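Griltanetti Overo Steam Station
Iron and boiler set with stand and hose rest
$299
In stock
Color: gray and cream

Overview | What's in the box | Using it | Care | Specifications | Questions

If you have only ever ironed with the kind of iron that holds a cupful of water and spits half of it back onto your shirt, a steam station is going to feel like a different chore. The water sits in a separate boiler that stays on the table, the iron is joined to it by a hose, and because the iron itself carries nothing it is light in the hand and keeps on steaming long after a regular one would need a trip to the sink. We have sold the Overo since it first came out, we use one in our own workroom every day, and we are still fond of it!

The boiler heats quietly while you sort your pile. When the green light comes on you have steam at full strength, and you keep it for 20 minutes of steady pressing before the tank wants water. In real use that stretches a good deal further, as you are only holding the trigger down for part of the time – a stack of dress shirts and a tablecloth usually fits in one filling with some left over.

Four steam levels

The dial on the boiler has four positions, and they are far enough apart that you will feel the difference from one to the next.

Level 1 is a soft breath for silk, fine rayon and anything with a finish you don't want to flatten. Level 2 suits wool, knits and most blends. Level 3 is where the dial lives in our workroom: cotton shirting, quilting cotton, pillowcases, school uniforms. Level 4 is for linen, denim, canvas and heavy curtain hems, and it goes through two layers of jeans without your having to turn them over.

Heat is set separately on the iron, so you can have a cool plate with plenty of steam (lovely for wool) or a hot plate with no steam whatsoever, which is what you need for fusible interfacing of the dry kind. Plenty of steam irons tie the two together, and anyone who sews will know how annoying that gets.

The iron

The soleplate is polished stainless steel with a long, narrow point that gets between shirt buttons and into the corner of a collar. The steam holes are grouped toward the front half. We like this very much, because the back half then dries what the front half has dampened and you finish in one slow pass. The heel is wide and the iron stands up without wobbling, though the silicone rest on top of the boiler is the better place for it.

The handle is cork. It stays comfortable, it darkens a little with use and it never gets sticky the way rubber grips can after a few summers. The trigger sits under the first finger and can be locked down for long runs on sheets or yardage. Left-handed customers have been happy with it too – the hose leaves from the middle of the heel and swings either way.

The boiler

Steel inside, with a molded outer case that gets warm but can be touched. The filler cap is a safety cap and won't turn while there is pressure underneath it. Please don't force it. Switch off, hold the trigger until the steam stops, give it a few minutes, and the cap will come loose with two fingers.

There is a cord wrap underneath and a clip on the side for the hose, so the whole thing goes back on the shelf as one tidy lump. It isn't small. Measure your shelf first if it's a narrow one, and look at the specifications further down this page.

What's in the box

Overo boiler with power cord
Iron with hose, already attached
Silicone iron rest
Hose stand with table clamp
Filling funnel
Measuring cup
Spare cap gasket
Printed instructions

The hose stand is the part people leave in the box and then write to us about later. Do put it on! It clamps to the wide end of the board and holds the hose up in the air, which keeps it from dragging across the sleeve you have only just done.

Using it for the first time

Rinse the boiler with a cup of water and pour it out. Fill to the line using the funnel, close the cap until it stops, and set the dial to Level 3. When the green light shows, point the iron at an old towel and hold the trigger. You'll get some gurgling and a few drops while the hose warms. After that the steam should come dry and even.

Those first few drops come back every time you start from cold, so keep the old towel on the end of the board for good. Give it one squeeze there and then go to your clothes.

Water

Tap water is fine in most towns. If your kettle furs up quickly, mix half tap and half distilled. Don't use perfumed ironing water, starch, vinegar or the water from a tumble dryer, all of which leave something behind in the boiler. Spray starch is perfectly all right on the cloth itself, just wipe the plate when you're done.

Care

Rinse the boiler once a month if you iron weekly. Let it cool completely, add two cups of clean water, swirl, and tip it out over the sink. You will see pale flakes come out with it in a hard water area, and there is real satisfaction in that.

For the plate, a damp cotton cloth while it is barely warm takes care of nearly everything. Melted interfacing comes off with a paste of baking soda and a wooden spoon. No steel wool, no knives. The cap gasket wears slowly and should be changed when it looks flat; a spare is in the box and we keep more on hand.

How it compares with the Kundon

We also carry the Kundon, a smaller station that we recommend to people with tiny apartments and a handful of shirts a week. It has a removable plastic tank that can be topped up while you work, a real convenience, and it is ready sooner. The Overo has stronger steam, a heavier plate, separate heat control and parts that can be replaced one by one. If you sew, quilt, wear linen or iron for a family, get the Overo. If you iron when there's a wedding, the Kundon will do you very well.

Pads and covers

Strong steam asks for a decent pad under the cloth. A thin, tired one lets the mesh of the board print straight through onto your fabric, and the vapor has nowhere to go. The Gondal felt pad is sold separately and fits under any standard cover. It comes folded and wants a day lying flat before you use it.

Specifications

Model: Overo
Maker: Griltanetti
Boiler: stainless steel
Soleplate: polished stainless steel
Handle: cork
Steam levels: 4
Steam time per filling: 20 minutes
Heat control: on the iron, separate from steam
Trigger lock: yes
Automatic shutoff: yes, after a period without use
Shelf space: allow a full-depth kitchen shelf
Warranty: 2 years, parts and labor

Questions we get a lot

Can it steam curtains where they hang? Yes. Hold the iron upright a little way off the cloth and use short bursts, working from the top down. Keep your other hand well clear.

Does the shutoff come on too quickly? It waits long enough for pinning a hem. Press the trigger once and it wakes up again, with the boiler still warm.

Can I replace the hose? We can, and we'd like you to send it to us for that. It's a bench job with a pressure test at the end.

Will it take out old creases from a jacket that has been boxed away? Most of them. Steam well on Level 2, brush with your hand, and leave it on a hanger overnight before you decide whether it needs a second go.

Is the color the same as in last year's catalog? Nearly. The September batch came in a slightly warmer cream, and replacement parts for the older shade can still be ordered.
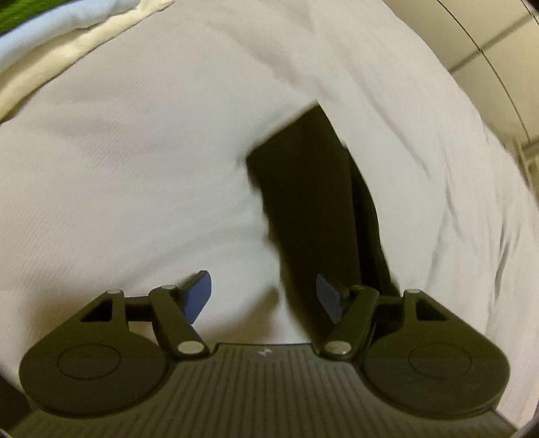 Dark cloth is where good steam earns its keep, and it's also where most ironing goes wrong, with shiny patches along every seam and fold. Turn the piece inside out where you can, lay a press cloth over it, drop the dial to Level 2 and let the steam do the work while the iron barely rests. It helps to sort and fold dark things over something pale. Against white fabric a black edge that runs a bit wavy is easy to spot, and you can smooth it straight with your fingers before any heat goes near it. Press down and lift, no sliding, then leave the piece flat until it has cooled all the way through. Black trousers done like this keep their matte look for years, and the crease stays in much longer as well.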